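We got to Inskip just before the gates opened in May, and the line for the stone yard was already long. Worth it!
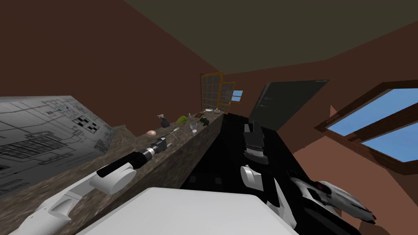
*Marble-look countertop, brown and gray.*

Hinata Ishida showed us how slabs are polished at Utard (the noise!), and I could have stayed all morning. The oldest saw weighs 900 pounds and still runs daily.

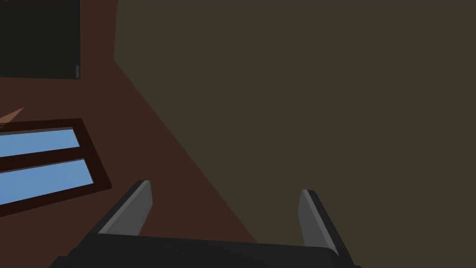 After that came the sample room, with some 700 offcuts you can pick up and handle. I bought two for 25 dollars.

- Lunch: dumplings from the Skotidero stand, so good
- Best color name: "wet fox"

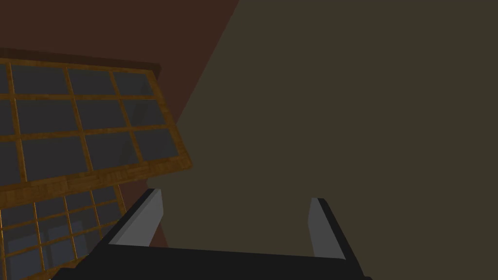 ## Getting there

Take the Clokanau bus, 50 minutes, and sit on the left for the river.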